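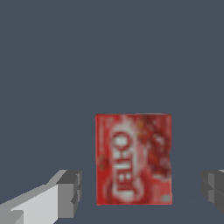

手先カメラの画。赤い箱をつかみに行くところ(シミュレーション)

シミュレーションで把持の見本データを集めてる人いますか?

1:hako_mochi
はじめて書き込みます。趣味でロボットの模倣学習をやっていて、ようやく自分でデータを集める段階まで来ました!実機は持っていないので全部シミュレーションです。
環境は「Hevard」というシミュレータで、操作はゲームパッド。手先カメラの画像と指の開き具合だけを入力にして、箱や缶をつかむ動作を学習させたいと思っています。
いま手元にある成功例が100本。最初の赤い箱だけで100本です。ロゴがJELL-Oっぽいやつで、横倒しの文字がぼやけて見えるのが妙に気に入ってます。
で、聞きたいのは次の二つです。
・一つの物体で何本くらい集めてから次の物体に移るべきか
・失敗した回は捨てていいのか
先輩方のやり方をぜひ教えてください。

2:nejimaki
ようこそ!100本、手でやったんですか。すごい根気。
自分なら同じ箱はもう止めて物体を増やします。同じ箱に同じ角度から行く見本をいくら足しても、ネットワークは「赤かったら閉じる」を覚えるだけなので。昔それをやらかして、赤いマグカップの何もない側で元気よく指を閉じるモデルができました。

3:Softic_user
>>2
そこは異論あり。物体を増やす前に、一つの箱で初期位置をちゃんと散らすほうが先だと思う。うちは箱一種類、位置と向きをばらばらにして400本。これで初めて見たことのない向きでも取れるようになった。
物体を10種類にして1種類20本ずつ、みたいな集め方だと、どれもふらふらする。

4:hako_mochi
お二人ともありがとうございます!早くも意見が割れていて嬉しいです(笑)
初期位置は散らしてるつもりだったんですが、ログを見直したらほとんど箱が画面の中央寄りでした。自分が操作しやすい位置に無意識に置いてたみたいです。

5:yoru_no_arm
人がやるとだいたいそうなるよ。初期位置は乱数で決めて、どんなに嫌な配置が来てもリセットしないこと。嫌な配置ほど価値があるから。

6:nejimaki
>>3
400本集める体力があるならそうでしょうけど、ゲームパッドですよ?一本に何秒かかるかで話が変わると思います。

7:hako_mochi
一本20秒くらいです。慣れてきてこれなので、400本はちょっと気が遠くなります……でも夜9時から好きな音楽をかけてやってると、意外と楽しいんですよね。指がすっと箱をはさむ瞬間が毎回気持ちよくて!

8:Softic_user
20秒なら400本で2時間ちょっとでしょ。リセットの時間を入れても二晩。やろう。

9:hako_mochi
や、やります!
あと、寄りの見本の話も聞いてください。さっきから箱のすぐ横まで指を持っていく練習をしてるんですが、この距離になると見え方がまるっきり変わるんです。

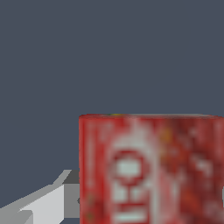
ここまで寄ると箱の右も下も画面からはみ出して、ラベルの字も全然読めません。人間の私は「あと少し」と思って操作してるけど、遠目の画像ばかりで学習したモデルには、ほとんど別の世界じゃないかと。左の指の先が側面に当たっているのか、まだすきまがあるのか、自分でもこの画だけだと自信がないです。
なので、接触の直前だけを厚めに集めようかと考えています。どうでしょう?

10:yoru_no_arm
いい着眼点。自分は接触前後のコマだけ学習時の重みを上げてる。集め直さなくていいから楽だよ。
それと、画像だけで迷うなら指の開き具合に加えて接触力も入力に入れたらどう?シミュレーションならただで取れる。

11:Linnea Lindqvist
日本語まだ勉強中です、変だったらごめんなさい。
わたしは重みより、近い位置からスタートする見本を別に作るのが好きです。指を箱のすぐそばにずらして置いて、そこから直す動きだけを記録します。短いからたくさんできます。まっすぐ上手に行く見本だけだと、モデルが少しずれたとき、戻り方を知りません。

12:nejimaki
>>11
日本語まったく問題ないですよ!そして内容に完全同意です。「直す動き」は本当に効きます。

13:Softic_user
>>10
接触力は反対。シミュレーションの接触力なんて実機とは別物だから、頼ったモデルは移したとたんに崩れる。

14:yoru_no_arm
>>13
主は実機持ってないって最初に書いてるよ。シミュレーション内で完結するなら使えるものは使えばいい。

15:Softic_user
>>14
今は持ってなくても、そのうち欲しくなるんだよ。みんなそう。

16:hako_mochi
うっ、それは否定できません。実は中古のアームを検索しはじめてます……。
接触力は記録だけしておいて、入力に使うかどうかは後で比べてみます。

17:Helge Lie
失敗した回について返事がないので書きます。捨てないでください。
私は成功800本と一緒に、失敗も全部別フォルダに残しています。模倣学習にはそのまま混ぜませんが、成功と失敗を見分ける判定器を作るときに要ります。あとから欲しくなっても、もう一度わざと失敗するのは難しいです。わざとらしい失敗になります。

18:hako_mochi
>>17
わざとらしい失敗、すごくわかる気がします!でも最初の30回くらいの失敗はもう消してしまいました。悔しい。今日の分から全部残します。

19:tsukami_neko
横からすみません。ラベルの柄がこれだけぼやけた解像度でも学習に支障はないんでしょうか。テクスチャを高精細にするか悩んでます。

20:nejimaki
>>19
つかむだけなら輪郭と距離がわかれば十分だと思います。どうせネットワークに入れる前に縮小しますし。銘柄を見分けて指定の箱を取る、みたいな課題なら別です。
むしろ気になるのは背景ですね。ずっと無地の青灰色でしょう。背景の色と明るさは毎回変えておいたほうがいいですよ。

21:Softic_user
>>20
そこは珍しく意見が合った。

22:hako_mochi
背景!盲点でした。色の乱数化はHevardだと設定に数行足すだけみたいなので、さっそく入れます。
今のところの予定を書いておきます。
・赤い箱、初期位置は乱数、背景色も乱数で400本
・箱のすぐそばから始める「直す動き」を100本
・失敗は全部保存、接触力も記録だけする
そのあと缶に進みます。火曜の夜にまとまった時間が取れるので、そこで一気に進めるつもりです!

23:nejimaki
物体の種類はもっと早く増やしたほうがいいと今でも思ってますが、楽しそうなので応援します。

24:Linnea Lindqvist
直す動きを記録するとき、最初の数コマに注意してください。操作を始める前の止まっている時間が入ると、モデルも止まります。わたしはそれで一週間悩みました。

25:hako_mochi
>>24
いま確認したら、私のデータ、全部に出だしの静止が入ってました……!切り落とすスクリプトを書いてきます。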